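July 11, 2024

Budget draft for the second disassembly cell is due to Aigars Petrauskas on Monday. Spent the morning on the numbers and the afternoon at the bench checking whether the numbers describe anything real. Writing it down tonight while I still remember why I moved items between columns.

The Kunix quote came in at 8:40. Arm, controller, cable set, teach pendant, one year of support. The price holds for 30 days. Lead time is 16 weeks from purchase order, up from what they told us in April, and shipping to Wurnasau is listed separately. The Endberg quote is for the gripper, the wrist mount and the adapter flange. They want to sell us a spare set of fingers with it. I would take the fingers. We are rough on fingers.

Nguyen quoted the table: slotted aluminum extrusion, same profile as the current one, cut and squared, leveling feet included. Six weeks. I asked for the same groove spacing so the existing fixture plates bolt across without new holes. Their drawing shows it correctly on sheet 2 and incorrectly on sheet 3. Sent it back.

What I keep underestimating is fixturing. In the first budget it was one line, "printed parts," and the amount was a joke. The plate has been redrawn four times. Each revision is cheap in filament and expensive in evenings. For the second cell I have split it up: plate, chip pocket, post, side holder, clamp blocks, and a separate line for design hours. Aigars will ask why design hours are there when I am salaried. The answer is that the hours come out of something else, and last year they came out of the test schedule.

Went down to the bench after lunch to check reach. Tower on its side, interior up, socket open with the load plate raised, processor in its pocket on the printed plate to the left. The gripper was down in the right side of the case by the drive bays. I wanted the distance from there to the chip pocket, because that span sets the arm size, and the arm size is most of the quote.

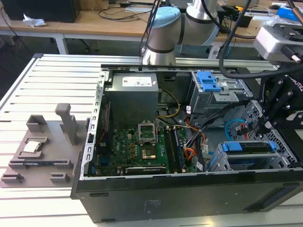
## Notes from the bench

Reach. The long move is from the drive side across the whole case to the plate. The smaller Kunix arm covers it on paper with 20 mm to spare. I don't trust that margin with the wrist turned down and the gripper body on the end. Staying with the larger arm. If Aigars wants a saving, it should not come from here.

Cables. The black ones hang down over the drive cage on their way to the end effector. A proper dress pack is in the Kunix accessories list and I had crossed it out. Put it back in. Also added a short strain relief bracket, which we can make.

Clearance. The raised load plate stands up out of the board and the memory modules are right next to it. The fingers have to get in over the socket without touching either. Asked Endberg for the finger drawing with the narrow tip. If the narrow tip is a catalog part, it goes in as a catalog part. If it is custom, I need a second quote and that will not happen by Monday, so I'll carry an allowance.

Loose wiring in the tower. The yellow, orange and red supply bundle snakes across the middle of the chassis. A person pushes it aside without thinking. For the cell, we either add a hold-down to the fixture or have an operator tie the bundle back before loading. Hold-down costs design time once. Operator costs a little on every unit. I priced both and the hold-down wins before the end of the first year, assuming the volume forecast is right. The forecast is not mine.

Table. No complaints. Same again.

## Still open

- Corrected sheet 3 from Nguyen
- Does Endberg support cover the wrist mount, or only the gripper
- Power drop on the north wall: ask facilities whether the circuit is free
- Freight from Kunix, insured or not
- Contingency. I have 6 percent in the draft. Aigars used 10 on his last project and spent all of it.

Total is over the ceiling he gave me, mostly the arm. Will send it as is, with the smaller arm as an alternate on page two and the reach figure next to it. Recheck the currency conversion on the Endberg quote first thing tomorrow.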